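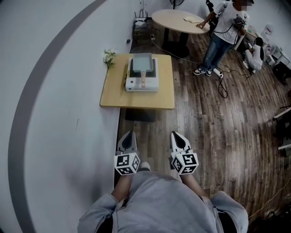
15th November. Film restoration bench, Bandville. Entry by Koen Dewulf.

Work continued on the second reel of Gulel, the short feature deposited in May. The reel was measured at 1235 feet on the footage counter. The label on the can gives a longer figure, and the difference has been entered on the condition sheet. Two splices near the head had opened and were remade with tape. Shrinkage is within the limit for the scanner gate.

The color has faded toward magenta throughout, most strongly in the harbor sequence. A first grade was made against the Wogan reference print – the night exteriors match well, the faces in the kitchen dialogue do not. The director held those close shots very long, and any shift in skin tone between cuts is plain to the eye. Shots to be regraded one at a time.

Sound: hum at 60 cycles on the optical track, present from the first title. Filtered lightly. A stronger setting removed the hum but dulled the accordion, and was not kept.

The scan is stored on the Kilance drive under job 2815. Colleagues are asked not to rename the folders until the checksums have been run.

Outstanding: reel three, cleaning; end credits, missing frames to be taken from the Wogan print if the loan is extended.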